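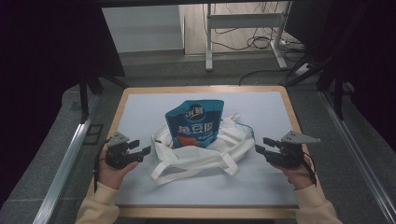 The Lillositz Open Day is a yearly look behind the curtain at the Lillositz robotics workshop, and I've now been to 2 of them, so I suppose that makes me the local historian. The latest was held on 18 March 2025.

Background

The day was started by Yaneth Inga, who wanted her neighbours to stop asking what went on in there. It has a hall for talks, a sausage sizzle out the back (get in early, the onions go first) and a row of demonstration bays. Attendance is put at 500 in the program, though it felt like more in the queue for the loo!

Demonstrations

The favourite is the handheld gripper bay, known to everyone as Kusto. A person wears no suit or headset for it – they simply hold a gripper in each hand and do an ordinary job, like handling a tote bag, while the movements are recorded for a robot to learn from later. Wilson Castaño ran the bay this year and told us the team wants 3000 recordings of cloth and bag tasks before the end of May.
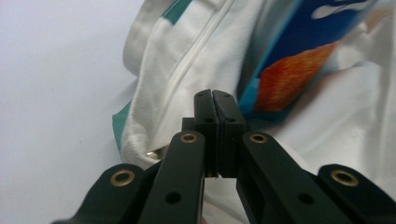

Cloth is the hard part, according to Wilson. A box keeps its shape and a bag doesn't, so every go is a bit different, and you have to learn to pinch a fold without your fingertips telling you anything. I had a turn at the practice table afterwards and was hopeless, but my niece picked it up in no time.

Visitor turns

Practice turns are free and booked at the front desk with Lucero Mosquera. My ticket was number 117, so bring a book and a thermos.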